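The Slow Death of the Dinner Invitation
24/02/2019

My grandmother kept a guest book by her front door, and dinner guests signed it whether they wanted to or not. It covers 30 years. The same handful of families turn up on page after page, thanking her for the pot roast in handwriting that gets looser as the evening gets longer. I have it on my shelf now. My own version would be a pamphlet.

People of my age and zip code don't ask each other to dinner anymore. We "grab something." We compare calendars for six weeks, agree on a noodle place halfway between two highways, and split the check down to the dumpling. Everyone says how nice it was and that next time it should be at the house. Next time is also the noodle place.

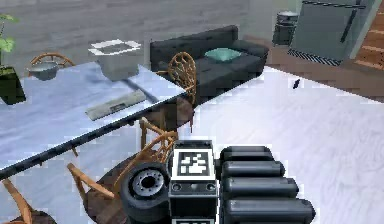 So when did having people over become such a production?

Most of the blame goes to the years when ordinary cooks began comparing themselves with restaurants. My grandmother's guests expected meat, a potato and a second helping. Mine have opinions on salt. Somewhere in there a weeknight supper turned into an audition, and most of us would sooner pay a stranger to take the stage.

Businesses have noticed, of course. Zorklow, a booking service, will send a host to your own home, so that you may attend your dinner party as a guest. Comilura sells a box containing candles, a playlist and a stack of printed conversation cards. I bought the box. One card asked what my inner child would order for dessert. My neighbor read it out loud, laid it face down on the butter dish, and told us about his gallbladder, and that was the best half hour of the night.

I had made up my mind, you see, to host once a week through February. The rules were simple: no menu planned more than a day ahead, no cleaning of any room with a door that shuts, and no apologizing for the food. I broke the last one before the first coats were off.

The first dinner was chili. The second was also chili, since I had misjudged the first by a wide margin. By the third I had worked out that guests want to be given a job. Hand a person a dull knife and a cucumber and he'll stop looking at your baseboards. He'll also stay in the kitchen, standing exactly where you need to be, until the food is on the table and quite possibly after that.

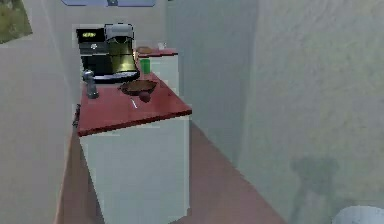 Coffee is what gets them out the door, one reader wrote when I mentioned the project in my column. Pour it at nine, she advised, and by ten they'll be hunting for their keys. I tried it. They had two cups each and got a second wind that lasted until midnight, and somebody brought up property taxes.

Not every evening worked. One couple came to the third dinner having plainly argued in the car, and they passed the bread to each other like diplomats exchanging prisoners. A man I'd invited from the Olatunji Street library sale turned out to have been expecting a different man. He stayed for pie anyway. He has since asked for the recipe, and I have since had to admit it came from Maletti's bakery, where it costs less than the butter I would have ruined.

What surprised me was how little anyone cared about the parts I'd worried over. I own too few matching plates. The overhead light makes everyone look recently deceased. I fretted about seating most of all and even drew a chart, which was ignored within a minute by people who simply sat down.

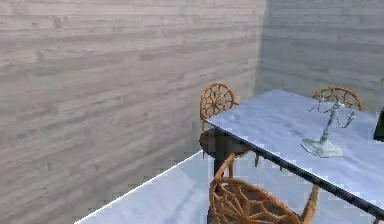 Charts are for weddings, a guest told me on her way to the wrong seat, and look how those go. She then talked across the table all night to the person I'd carefully put beside her.

I've kept going, though less often. Twice now I have been asked back, once for soup and once for something described on the phone as "a kind of loaf." I ate the loaf. I had seconds of the loaf. And the guest book has moved down from the shelf to the little table by the door, with a pen that works. So far it has four new signatures and a complaint about the chili.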